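Holavora hand-held gripper pair: setup and care

README for the Evley bench. Last revised Wednesday, August 12, 2026.

What this covers

Setting up, checking and cleaning the two hand-held grippers used at the round table. The recording software has its own README in the Deligiannis folder. The fixed arm at Grarkstead uses different fingers, so don't carry its settings over.

Before a session

1. Lay both grippers on the table with the cables plugged in and the triggers released.
2. Start the capture service and wait for both units to report. If only one does, swap the cables before you swap anything else. Most dropouts since June have been cables.
3. Open each gripper fully, close it fully, and repeat 5 times. The width reading should go from 80 mm to zero without a jump.
4. Wipe the lenses with a dry cloth. No spray.
5. Set exposure by hand. Auto exposure hunts on a white tabletop, and clear plastic washes out first.

Fingers

The soft fingers wear at the tips. Change them in pairs after 600 cycles, or sooner if the surface has split. The screws are small and strip easily — use the driver from the kit and stop when the screw seats. After a change, redo step 3 and save the new zero.

Cables

Leave enough slack to reach across the table. A cable that pulls at the housing will work the connector loose over a long day. Coil them by hand at the end, never around the grip.

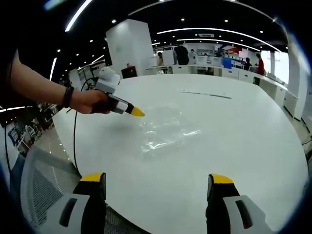 Do both grippers have to be calibrated again when only one gets new fingers?

Only the one that was changed. Each unit stores its own zero, and the other file stays valid.

Known problems

- Width reading sticks near closed: grit in the slide. Brush it out, no oil.
- Video starts late on one unit: restart the service — replugging alone doesn't clear it.
- Disk warning at start: a session needs 185 GB free. Move old sessions off first.

Log every finger change in fingers.csv, with the unit and the cycle count.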